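Slaw and Pickle FAQ

How thin should I slice cabbage?
Thinner than you think! I go for 2 mm, and I salt it right away so it softens while I do the carrots.
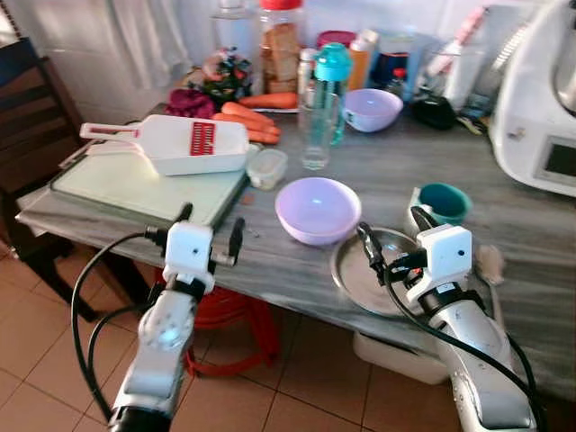 Mandoline on the cutting board, bowl in the middle.

Can I make it the day before?
Sure, just keep the dressing separate.
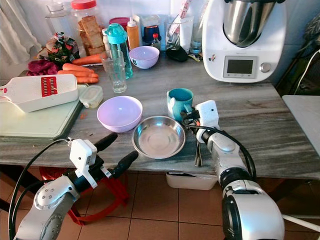 I stir it in an hour before we eat (two if the cabbage is really tough).

How much does one batch make?
I start with 800 g of cabbage, which feeds my whole gang with leftovers. 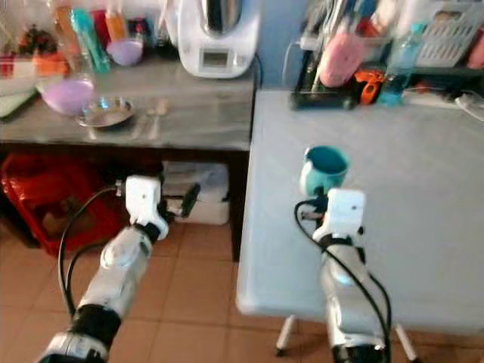
Can I use bottled vinegar dressing?
Go ahead, but taste it first. Some are super sweet. 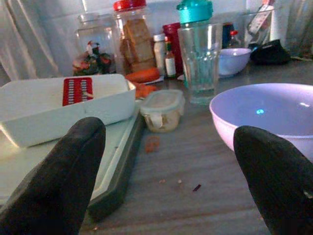
Does it freeze?
Nope, it goes mushy.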